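Pernine Legal Help Desk Opens Its Doors to Families With Someone Inside
Free walk-in service in Stumar will answer questions about custody, bail and jail visits

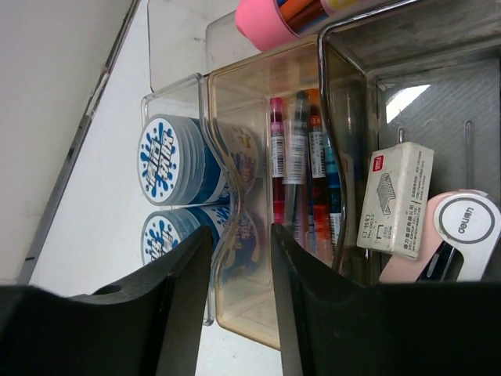

What we're opening and when

STUMAR, July 22, 2017. I've been putting off writing this because I kept thinking something would fall through, but the lease is signed and the phones work, so I can finally say it: the Pernine Legal Help Desk is open! We're on the ground floor of the Hegazy Building, right across from the county courthouse, and you don't need an appointment.

If a person you love has been arrested in Stumar County, you probably know how the first day goes. You call the jail, you get put on hold, you call the courthouse, they tell you to call the jail. I did that myself for my brother years ago and I still remember the hold music (awful). Pernine is the place I wanted to walk into that morning.

What we do

We help families find out where a person is being held, what the charges are and when the first hearing is. We explain bail in plain words, including which papers to bring and which window to stand at. We'll sit with you while you fill out the visitor form, and if medical information needs to get to the jail nurse quickly, we know which fax number gets read.

We are not your lawyer and we can't be. If your relative can't afford one, we'll show you how the public defender request works and what to do if it seems to have gone missing.

Why now

Last year the county jail booked 3,894 people. During our trial run, which started in March out of a borrowed room at the library, we talked with 50 families, and 28 of them had not been able to confirm a court date before they came to us. Most of those were sorted out with a phone call or two. That bothers me more than if it had been hard.

A death in custody at the old county annex is also part of why a lot of people here started paying attention. I'm not going to comment on that case while the inquest is open, and I'd ask reporters not to press our visitors about it either. What I will say is that families should be able to ask whether someone is eating, sleeping and getting their medicine, and get an answer the same day.

Who's paying for it

Stesitz, the office supply company out on the east side of town, is covering our rent for 24 months. They didn't ask for their name on the door, so I'm putting it here instead. Everything else comes from small donations, and we take no money from the county, the sheriff or any bail company. We also don't recommend bail companies, so please don't ask us which one is good!

Hours and how to reach us

We're open on weekdays from 8 in the morning until 6 in the evening, closed on court holidays. Spanish is spoken at the desk all day, and we can get other languages by phone if you give us a few minutes. Kids are welcome. Parking behind the Hegazy Building is free for the first hour, and the side entrance has a ramp.

Reporters who'd like to come by should call ahead so we can keep families' conversations private. I'm happy to talk on the record, usually best after lunch once the morning hearings are over.

Issued by the director, Pernine Legal Help Desk, Stumar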